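I've given up on buying lunch in town. The sandwich place near Grorerport station wants 4 quid for egg and cress now, and I'm paying it three times a week - madness! So since May I've been cooking a big batch of soup on Monday night.

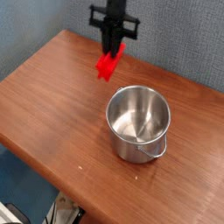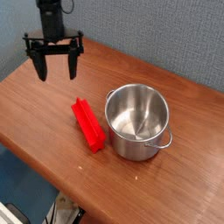

Wood tabletop in both, steel pot in both too.

First go was leek and potato, far too thick. Second was lentil, which I loved (200 grams of red lentils, loads of cumin). Tomato next, if I can find decent ones at the Brilach market.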